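Wistholm Play Vegetables, Set of Nine
Item 179 | Play Kitchen > Food and Produce

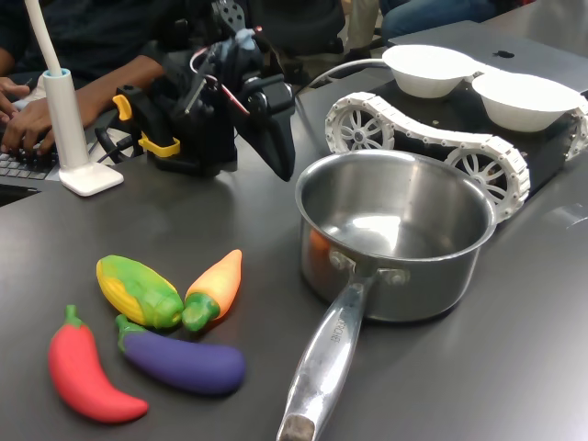
Chili pepper, eggplant, corn and carrot from the set, with a steel saucepan. Saucepan sold separately by others.

The Wistholm set is our basic range of play vegetables for classrooms, waiting rooms, speech and occupational therapy offices, and homes with a play kitchen. Each vegetable is a single piece with a smooth surface and strong color. There are no magnets, no hook-and-loop strips and no halves to match up. If you want vegetables that can be cut apart, look at the Grokik cutting set listed at the bottom of this page.

What is in the set

Red chili pepper with green stem
Purple eggplant with green cap
Corn, yellow ear with green husk
Orange carrot with green top
Tomato
Potato
Onion
Cucumber
Mushroom

The pieces come in a drawstring cotton bag with a printed card that shows each vegetable and its name. The card is printed in English on one side and Spanish on the other.

About the shapes

The chili pepper is curved and comes to a point. The eggplant has a round, full body. The carrot tapers, and its leafy top is part of the same piece. On the corn, the husk covers part of the ear and leaves the kernels showing along one side, so it looks different depending on which way you turn it. Children who are learning to name foods from one side of a flash card often need a minute with this one. Turn it over a few times and let them find the yellow side.

The potato and the onion are the two plainest pieces. Some customers have asked us for brighter versions. We have kept them in natural colors so that they match what is in a real kitchen.

Using the set with real pans

Many of our customers use play food with ordinary cookware, and the set works well that way. A steel saucepan with a long handle gives a child something to hold steady with one hand while the other hand puts things in. Real pans are heavier than toy ones and louder, so for the youngest groups you may want a towel or a placemat under the pan. Check the rim and the rivets inside the handle for rough spots before you hand over an old pan.

Do not heat the pieces. They are for pretend cooking only and must be kept away from stoves, ovens, microwaves and hot water.

A few ways the set gets used:

Sorting by color. Purple, orange and red are easy to tell apart across a table. Yellow and green appear together on the corn, so decide ahead of time which pile it goes in, or let the children argue it out.

Following directions. "Put the carrot in the pan." "Put the eggplant next to the pan." Start with one piece on the table and add more as the child is ready.

Memory games. Lay out four pieces, cover them with a dish towel, take one away and ask what is missing.

Shopping lists. Copy the name card, cut it up and hand out the pictures as a list.

Setting up on a dark table or mat

All of the colors stand out well on dark gray or black. On a white table they are fine too, though the onion and the mushroom are harder to see. On wood tops the potato tends to disappear. If you work with children who have low vision, a plain dark surface with no pattern is the better choice, and it helps to leave a little space between the pieces.

Cleaning

Wipe with a damp cloth and mild dish soap, then wipe again with plain water and let the pieces air dry. Do not soak. Do not put them in the dishwasher. Alcohol wipes can be used between groups but will dull the color over time, mostly on the red and the orange. The green parts of the carrot and the husk of the corn have folds where crumbs and glitter collect, and a soft toothbrush takes care of that.

The cotton bag can be machine washed cold. Take the name card out first.

Safety

For ages three and up. This is not a teething toy, and pieces with bite marks or tears should be thrown out. The stem of the chili pepper is the part that wears first. Look it over when you clean the set and replace the piece if the stem has started to come loose. Single replacements are available for every vegetable in the set.

Ordering

The set is sold singly or by the case. A case holds 56 sets, packed flat in their bags. Schools and clinics can order with a purchase order number. Enter it in the notes box at checkout and choose "Bill my organization" as the payment method.

Single sets ship from stock. Case orders take longer and we will send you a ship date once the order has been entered. Orders placed in October tend to run slow because of the holiday season, so please plan ahead if you need sets for a fixed date.

Returns are accepted within 30 days if the pieces are unused and still in the bag. We cannot take back replacement pieces.

Changes to this item

Page updated 12/03/2021. The green on the husk and the carrot top is now slightly darker than in earlier sets. Older and newer pieces can be mixed, but the difference can be seen side by side. The bag has also changed from a snap closure to a drawstring. The item number is the same.

Questions from customers

Can I buy only the corn?
Yes. Choose "Replacement piece" from the menu and select the vegetable you want.

Do the pieces float?
We do not recommend them for water tables. Water can get into small openings at the stems and is hard to get out again.

Will they fit in the Akande play kitchen drawer?
Yes, the full set fits in the lower drawer. It does not fit in the upper one with the utensil tray in place.

Is there a fruit set?
A fruit set is planned. We do not have a date for it yet.

Does the set come with a pan or a cutting board?
No. It contains the vegetables, the bag and the name card.

For quotes on case orders, write to Marit Eklund in customer orders through the contact form and include the item number.

Shares: 30

Related items
Grokik Cutting Vegetables with Board
Akande Play Kitchen, Two Drawer
Zollinis Market Basket, Small
Zollinis Market Basket, Large
Wistholm Replacement Piece, Single Vegetable
Wistholm Name Cards, Extra Pack

Get new items and sale notices by email. Enter your address to join our newsletter. You can unsubscribe at any time.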